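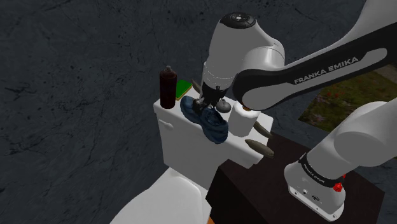

Questions about the tidying arm at Janstead

Last updated: Mar 7, 2021

Will the arm take my job?
No. The 14 people in the Steinbach room keep their contracts and their hours. What changes is the share of the day you spend picking up things by hand. This part becomes smaller, and checking and planning become bigger.

Why do we train in simulation first?
A mistake there costs only a restart. The Rovus team has run 1632 attempts since January, with everyday objects of different shapes and softness. Shoes are still difficult, and so are things which lie close to other things.
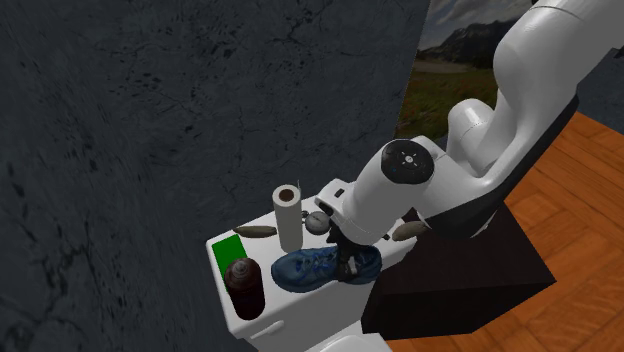 Who decides which objects come next?
You do, together with Timo Kröger. Please write your wishes on the list beside the door. If a thing is annoying to lift or to sort in your daily work, it belongs on the list, also when it seems too small to mention.

Do I need to learn programming?
No. There is a course of four mornings. You learn to start a task, to stop it, and to describe an error so that another person can understand it. Colleagues who want to go deeper can ask for a place in the Gornovville course.

Am I measured against the arm?
No. We record the attempts of the arm and the reason when one fails. We do not record how fast you work, and the works agreement does not allow it.

What happens with the night shift?
This is not decided yet. The simulation can run at night without a person in the room, but somebody must read the results in the morning. We will discuss the rota with the shift before we change it.

I do not feel comfortable with this. Whom can I speak to?
Speak to your shift leader or directly to Timo. You can also ask to stay with manual sorting until summer.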